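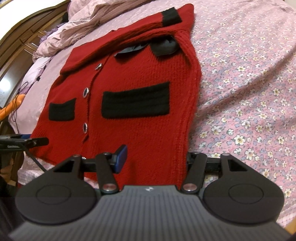
Knitwear before the fall
Tue 30 July – by the Guniton newsletter desk

July is a good month to go through your sweaters and cardigans. Lay each one flat on the bed, button it, and check the cuffs, the pocket edges and the buttonholes. Fold the sleeves over the body before you fold the rest. Heavy knits should go in a drawer, as hangers pull the shoulders out of shape.

The Bhat Street swap takes clean knitwear until August. We have room for roughly 400 pieces, and there is a limit of 9 per household.
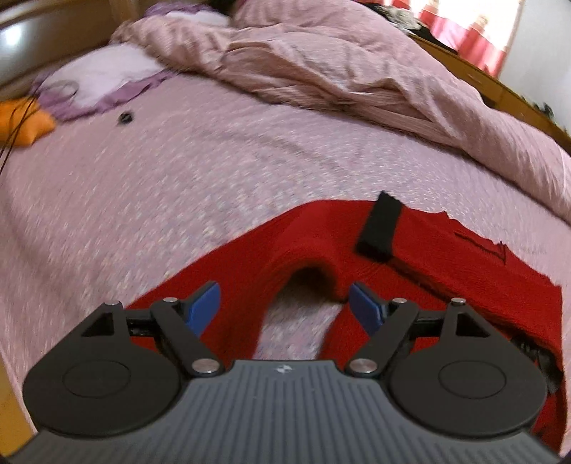
One reader in Fuleo wrote to say she does the buttons last – fastened early, they drag on the front while she is still straightening the sleeves. She also keeps 2 spare buttons in the pocket.

Contact: Guniton Newsletter, 596 Braltedeo Road | Back to top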